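Wanted: a casual pair of hands for the desk corner at Dorkbridge

Hi, I'm Nia Price and I look after the small stationery corner at Dorkbridge. We're after one person to help keep it tidy, about 5 hours a week, starting in November. It's paid, it's mostly mornings, and you'll be working beside me or Stella Temba, who knows where everything lives better than I do.

A good chunk of the job is pencils. I'm a bit fussy about them, I admit! I like the plain painted wooden ones, sharpened to a proper point and put back in a cup where people can grab one.
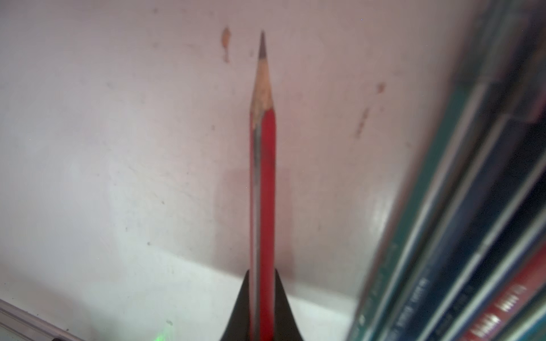 You'd also be wiping down the white tabletop (marks creep back no matter what we do), sorting the markers and putting away whatever's been left out at the end of a session. None of it is hard, but it does need someone who notices little things and doesn't mind doing them again tomorrow.

The wallpaper is loud - coral, lavender, pale blue, swirls everywhere - and I love it. If your favourite colour is beige you may need a week to adjust.

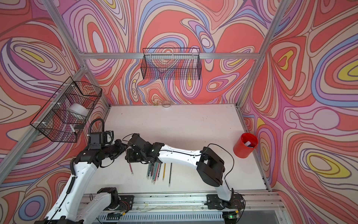 Storage is black wire mesh baskets hung up off the table, and I'd really like somebody with opinions on what should go in them. Ezequiel Ibarra wants labels on everything. I'm not convinced, so come and break the tie. We'll also ask you to keep a short list of what's running low, and I'll do the ordering from that.

No experience needed. Students, retirees and people between things are all welcome, and we can be flexible about school pickup.
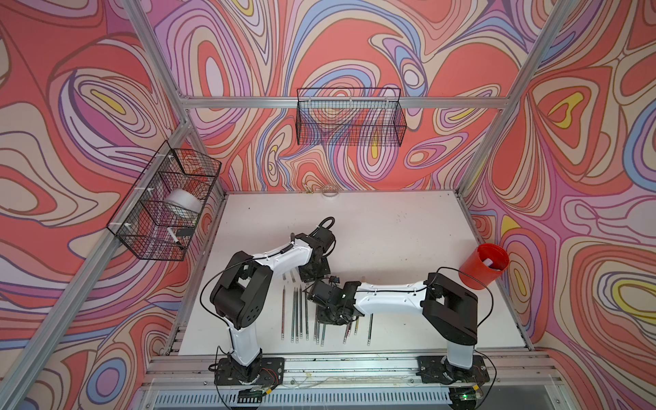 How to apply

Send a few lines to Stella or me at the Dorkbridge front desk, or drop in before noon and ask for either of us. Tell us which mornings suit you and what the tidiest drawer in your home looks like. No résumé, please.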